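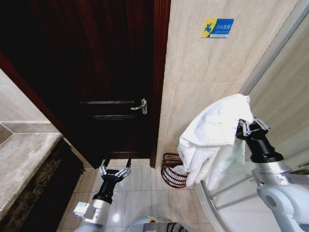 Volter is looking for an equipment planner to join the housekeeping automation team at our Pandley office. The job is to work out what we need to buy, when we need it and what it will cost to keep running. A lot of the cost sits in small tasks, such as holding a towel in one gripper over a basket in the corner of a narrow bathroom, with a shower enclosure on one side and a stone countertop on the other. You will need to understand tasks like that well enough to put a price on them.

The post is permanent, 38 hours a week, with one day a week from home if you want it. You would report to the operations manager and work closely with the test engineers and the accounts office.

## What you will do

- Keep the equipment plan for our two sites, Pandley and Greenwood, and update it every month
- Get quotes for arms, grippers, fingertips, batteries and chargers, and compare them on running cost as well as price
- Keep a spares list and reorder before stock runs out
- Plan consumables for testing, including linen. We hold nearly 500 towels and they wear out
- Measure rooms before equipment is ordered – door widths, turning space, handle heights
- Write the equipment section of the yearly budget, first draft due in February

You will spend part of most weeks in the test rooms. Tuesday is the usual day for going through the following week's tasks with the engineers. 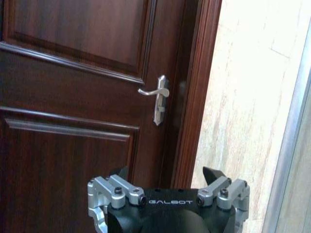

*Two-fingered gripper in front of a bathroom door with a lever handle.*

## What we are looking for

You should have bought or budgeted for technical equipment before. It could have been for a hospital, a hotel group, a warehouse or a college. You should be comfortable with spreadsheets and able to read a supplier's data sheet and ask about the parts that are missing from it.

Experience with robots is useful but we don't require it. A driving licence would help, as the Greenwood site is 30 minutes from the nearest station.

## Also useful

- Leasing and service contracts
- Stock software (we use Menell, and training is given)
- Basic electrical safety

## How to apply

Send a CV and a covering letter of no more than one page to the Volter recruitment desk, marked "Equipment planner". In the letter, tell us about one purchase you would plan differently now.

Interviews are in Pandley and last 40 minutes, followed by a short costing exercise on paper. Travel costs are paid. Please let us know when you apply if you need any adjustments.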